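Home | Stories | Archive | Submit | About

The Laundry at Flakari

I was thirty-five when I took the room over the old Gratero bakery, and I did it for the laundry. The rent was fine, the view was a wall (a nice wall, though!), but the place had a basket already in it, and I took that as a sign. I am a person who takes baskets as signs.

My aunt in Castaño used to say you could fold your way out of any mood. So that first November I folded. Shirts, towels, the one good tablecloth, and always something black at the bottom that I couldn't remember buying.

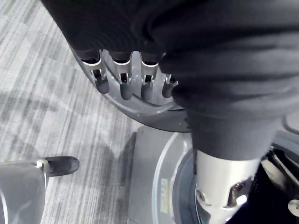
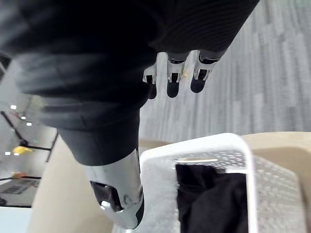

I wore it to dinner once, the black thing. It turned out to be a shirt, with 3 buttons gone and a collar that smelled like bread. The man downstairs stopped me on the landing and said, "That was my brother's," and then he asked if I'd eaten. I had, but I said no, and we split a loaf on the steps until the light went off and one of us had to get up and wave at it.

I washed the shirt after that and hung it on his door. In the morning it was back in my basket, folded better than I fold, with all its buttons on.

Comments

marrowfat: The landing part got me. More of these please!

tolta_reader: wait so who was in her room??

pennywhistle: I read this to my sister over the phone and now she wants a loaf.

© Tolta Stories | Contact | Back to top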